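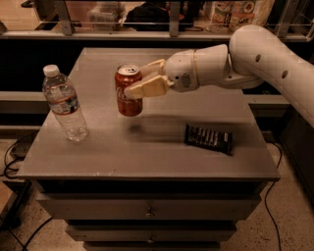
Severin wrote back that I should quit fussing with the fingers and go look at the wrist, and that he'd bet me lunch it was the wrist. He sent this at one in the morning with no hello. I read it over coffee and got annoyed, then drove to the workshop and looked at the wrist.

It was the wrist. Well, mostly. One of the screws on the inside of the joint had backed itself out far enough that I could wiggle the whole hand with a fingertip, so every time the arm slowed down in front of the can, the fingers kept going a little. I've spent most of December retuning the closing speed to make up for a loose screw! I put threadlocker on all of them and went to bother Viorica at the lathe while it cured.

Drinks cans are mean, by the way. An empty one crumples if you look at it wrong, and a full one weighs about 380 grams, and from the camera's side they're the same can. The water bottle has its own problem, it's see-through, so half the time the software thinks the label is the whole object and goes for a floating ring. The candy bar I figured would be the easy one, and it's the worst of the lot because it lies so flat. The lower finger hits the table before it gets anywhere near the wrapper. I may have to teach it to come in from the end, or shave the tips down, and I really don't want to shave the tips down. They took me two weekends.

After lunch (which I paid for, Severin showed up to collect) we ran the can on its own, 82 tries, with me calling them out and him writing them on the back of a Plotwood receipt. 47 good grabs. Before the screw I was lucky to get one in four, so I'm pretty happy, though he pointed out that a lot of the misses came in a clump near the end and maybe the motor was getting warm. Maybe. I put my hand on the housing and couldn't tell.

Things to do before next time — tie up the cables on the floor, I've caught my foot in them twice now. Ask Viorica if I can keep the drawer cabinet or if she wants it back, it's just the right height and I've already measured everything from the top of it. Write to Vesora about the spare elbow bearing, they still haven't answered the last one.

Home by seven. Smelled like threadlocker all through dinner.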